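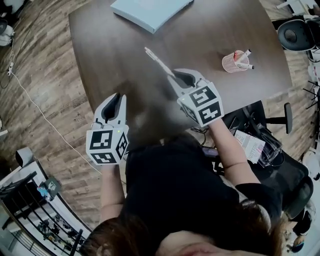 How to Check a Secondhand Wooden Table Before You Pay for It

Most listings say "solid wood." I've stopped reading that part. Sellers repeat what they were told in the store, and the store was repeating a tag. Bring a flashlight, a tape measure and a damp white cloth, and plan on fifteen minutes.

Step 1. Look at the end grain

Crouch at the short end and compare the grain on top with the grain on the edge. On a real board the lines carry over and turn into end grain. If the pattern on top stops dead at a seam, you are looking at veneer with a strip glued on. A rounded edge makes this harder to judge, so follow one dark line over the curve with your fingernail. Veneer is fine, by the way. Paying solid-wood money for it is silly.

Step 2. Get underneath

Lie on the floor. Sellers find this strange and you should do it anyway. You want to see how the legs are attached, whether the screws match, and whether anyone has been at it with glue. Old dried glue squeezed out around one corner and no other corner means a repair. Ask about it and see whether the story changes.

Step 3. Push it

Put both hands on one end and push sideways, gently, then from the long side. A little give in a bolted table can be fixed with a wrench. A creak from a glued joint is another matter, and I'd knock the price down or leave.

Step 4. Rub the finish

Wipe a hidden spot with the damp cloth. Brown on the cloth suggests stain or polish with nothing much sealing it. I have read that dark finishes "hide wear." They hide it in a dim garage. Shine the flashlight low across the top and every ring and dent shows up.

Step 5. Measure it yourself

Liis Venckus, who taught me most of this, once drove home with a table that was too wide for her kitchen door. The listing was off by 5 inches. Measure with the legs on and ask if they come off.

What about price?

I was once asked for $1,499 for a table with a cracked apron and a wobble, on the grounds that it was "vintage." I paid about $400 for a better one two months later, in March. Age alone tells you very little. If the seller won't let you look underneath, keep your money.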